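3rd December

Workshop notebook, the Gradine project (Stations of the Cross, carved relief panels for the Humano chapel)

Okay, catching up after two days of writing nothing down, sorry everyone. Station 3, the first fall, is finally off the bench and leaning against the wall where I can scowl at it properly. The knee is good. I love the knee! The left hand is still too pretty. A man going down under that kind of load doesn't spread his fingers like a pianist, and Pascual said as much when he came by with the coffee. So the hand gets recut tomorrow, probably a fist, or half a fist, with the knuckles in the dirt.

Station 4 is where I'm stuck. Jesus meets his mother. Satish and I went back and forth on it all morning. He wants her reaching for the beam, trying to lift it, and it would make a strong diagonal across the panel, I'll give him that. But I keep going back to Simeon in Luke 2, the sword that will pierce her own soul too, and I see her standing still. She's been carrying that sentence for over 30 years. (Yes, Satish, I know this meeting isn't in the Gospels. John puts her at the foot of the cross and I'm reading backward from there.) We'll draw both and pin them up side by side.

Practical stuff, mostly for Uriel:

The limewood from Carrasco is lovely but the second board has a shake running in from one end. I've chalked it. Don't cut the Veronica panel out of that one, use it for test pieces.

The 60 degree V tool has a nick in it again. I touched it up but it still leaves a tiny ridge in the long cuts of the robe. Needs a real regrind.

Oil tests: four strips, same board, one coat each. The plain linseed goes too yellow for my taste next to the chapel plaster. The wax-only strip looks chalky where the grain turns. I'm leaning toward the thin oil with wax over it, but I want to see it by candlelight before I promise Fr. Vicente Barrientos anything.

Speaking of whom, he called about the January blessing and asked if the falls could be "a little less desperate." I didn't argue on the phone. I did go and read Isaiah 53 afterward, standing up, with my apron on, and I don't see how you carve "despised and rejected" politely. People will walk past these panels on days when their own lives are flat on the ground, and I'd like them to find somebody down there. I'll write him a letter. Fidel, would you read it first, please, you're nicer than I am.

Still no word from Surkusora on the hanging brackets. I'll try them again after lunch.

Also thinking about depth. On the first panels I let the cross come way out past the border, and by the third it's sunk back almost level with the shoulders. I didn't plan that but I kind of like it, the weight settling into him as you walk along the wall. 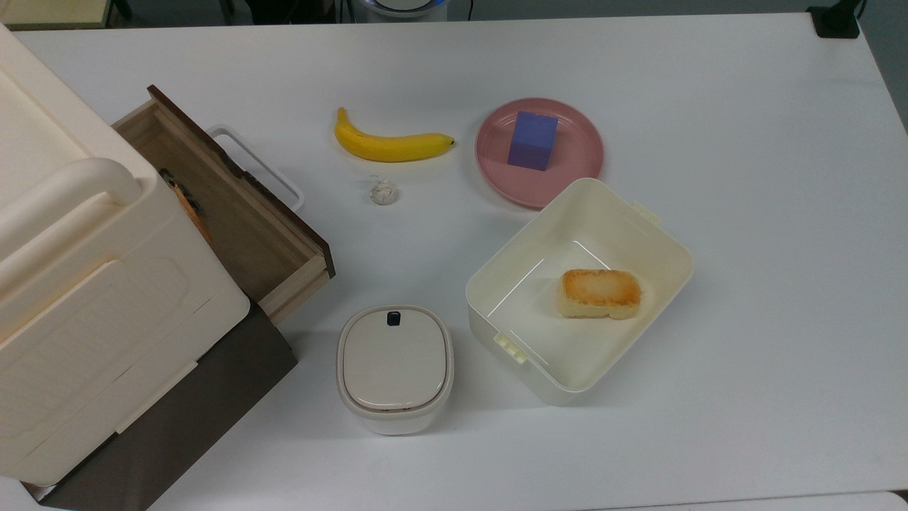 If I keep going that way, the cross at the ninth station should be nearly part of his back, so the block needs less thickness at the top and a lot more at the bottom, where his face is. Uriel, before you glue up the blank for that one, come and find me and we'll mark it out together. I'll do a quick clay sketch tonight, just the shoulders and the beam.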